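Work and Automation, Unit 6: When the Job Is Soft
Course handout, prepared by Annelies Rüegg
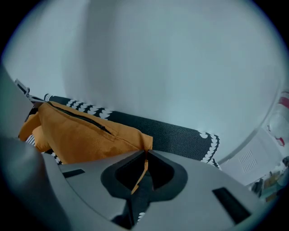
Fig. 1. Hand-held gripper over a mustard-orange cushion on a dark seat cushion with white scalloped trim.

Welcome back, everyone. Last time we talked about the packing line at Zinham, where everything arrives in a box and every box is the same box, and I promised you that this unit would be messier. It is! We are going to spend our time with cushions, covers and upholstered seating, and with the people whose working day is made up of straightening, turning, zipping and setting them right again. I have grown very fond of this subject over the years, so please forgive me if I wander a little.

Let me start with the cushion in Figure 1. It is slightly crumpled and folded over on itself, and it has a black zipper seam running across the top of it. Suppose I asked you to put it straight. You would do it in a moment and probably couldn't tell me afterward which edge you took hold of first. Now suppose you had to write that down for somebody who had never touched a cushion. Where do you grip? By the seam, or by the cloth next to it? How hard do you pull before the cover moves and the filling stays behind? Fabric changes shape every time you touch it, so the second move depends on how the first one came out.

The case: Aebischer, Brarnton site

Most of you will have read the case already, but here is the short form. Aebischer refits and cleans upholstered furniture for rental apartments and waiting rooms. At the Brarnton site there were 42 people on the floor when the project began, and most of them handled soft goods in one way or another. The company had already automated the moving of frames and crates. The soft work stayed with people, and the managers wanted to know how much of it could be passed to a machine, and how soon.

The supplier, Ferkuteck, proposed to begin with demonstrations. Workers would do their usual tasks using a hand-held gripper, with a camera on it, and the recordings would be used to train an arm to do similar motions. In the first round they collected 437 recordings, nearly all of them of cushions being lifted, turned or laid flat. Kiyoshi Honda, who ran the floor at the time and who kindly let me sit in on his team meetings, had expected the hard part to be the software. He told me that what took up his weeks was the talking.

I want to stay with that for a while, as the talking is really our topic. Three matters came up again and again.

Pay. People at Brarnton were paid partly by the piece. Working with a gripper in your hand is slower than working with your fingers, especially in the first days, and two of the most skilled workers saw their earnings drop during the very weeks when they were teaching the most. The company moved everybody on demonstration work to an hourly rate, but only after a month of complaints. Please notice the order of events when you write your answers.

Knowledge. Several workers had their own ways of doing things, learned from older colleagues or worked out over many years. One woman always ran her thumb along the zipper before lifting a cushion, to feel whether it had come open underneath. With the gripper she couldn't feel it, so she began looking for it, and she was quite cross about having to. Some of that feel went into the recordings and some of it clearly did not. Was it hers to give? Was she asked? The agreement she signed covered video and hand movement, and said nothing at all about technique.

The job afterward. The arm now does a share of the simple turning and laying out. The people who used to do it have moved toward inspection, repair and what the floor calls "untangling" – sorting out whatever the arm has left in a heap. Some like this very much, for it is more varied and easier on the shoulders. Others miss the steady rhythm of the old work, when you could chat with your neighbor and let your hands get on with it. I heard both views at the same lunch table, and I would ask you to give both of them room.

A small exercise before the seminar

Find a cushion with a removable cover at home. Fold it over on itself, put it on a chair or sofa, and straighten it using only a pair of kitchen tongs. Do this several times, with the cushion folded a different way each time. Then write half a page on what you found yourself doing that you hadn't planned to do. If you have a roommate or a patient relative, have them try to follow your written instructions while you keep quiet (this is harder than it sounds, and usually good fun).

For discussion

Who at Brarnton gained time, and who lost it, during the demonstration weeks?

What would a fair agreement about recorded skill look like to you? Think about a worker who leaves the company a year later.

Kiyoshi Honda wanted every new hire to spend their first 2 weeks on hand work before going near the arm. The company thought this was too long. Whose side would you take, and what would you want to know first?

Please bring your half page with you on paper. We will swap them around the room and read them aloud, and then go on to the wage tables in the reader.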